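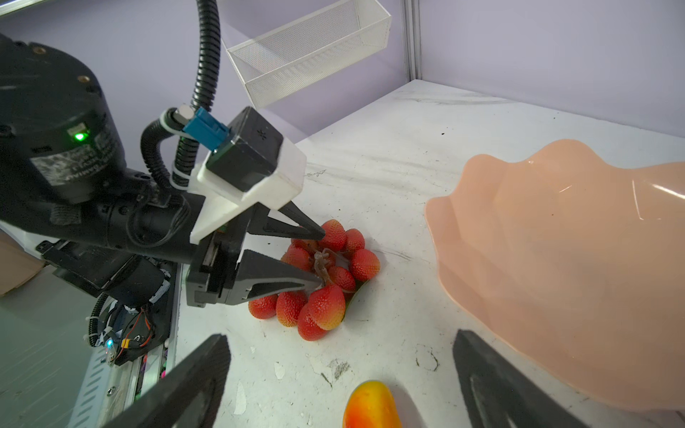
Black arm, green LED lit on the joint housing.

1/ Notes on Fusto build 2701, now in the preview channel. Small release. Most of the work is in the update service and in power management for laptops.

2/ The updater now downloads in the background at low priority and pauses on metered connections. The old 13-minute retry timer is gone. A failed download resumes from the last good block.

3/ Battery saver can be set per power plan. The default threshold is 40 percent, and it finally survives a reboot. Vasco Mendes reported that one back in August.
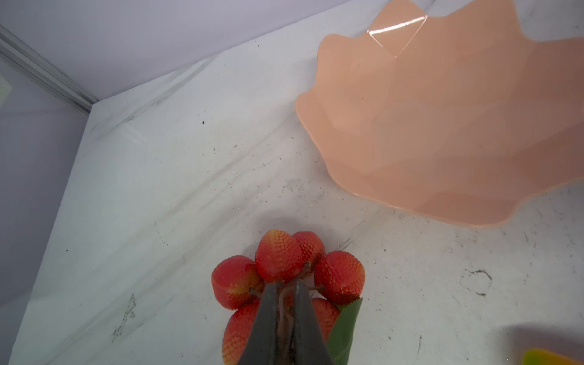 4/ Driver packages are now grouped by the shared library they load, and each group installs or rolls back as a unit. Previously you could remove one and leave the rest pointing at an old version. Think of the six strawberries there, pinched together by the stems: move the stems and the whole cluster moves. Audio and Bluetooth are in the same group – check both after updating.

5/ Known issue: on Alness docks the second display wakes at the wrong refresh rate. Deolinda Henriques has a workaround, which is to turn off fast resume, update, then turn it back on.
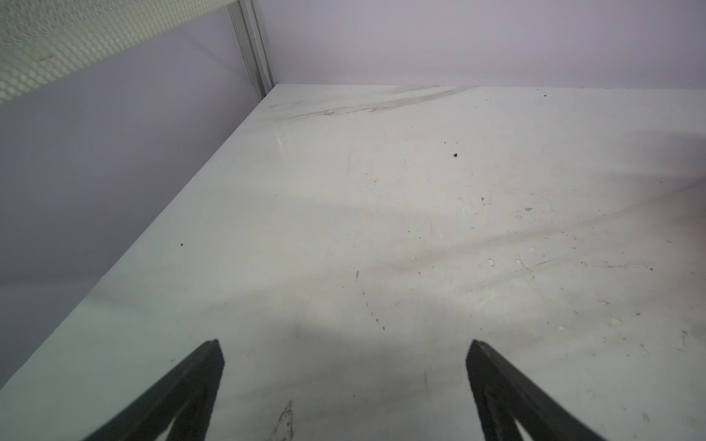 Fingers open, nothing held.

6/ Rollback to the previous build works from the recovery menu and keeps user files. It does not keep custom power plans – export those first.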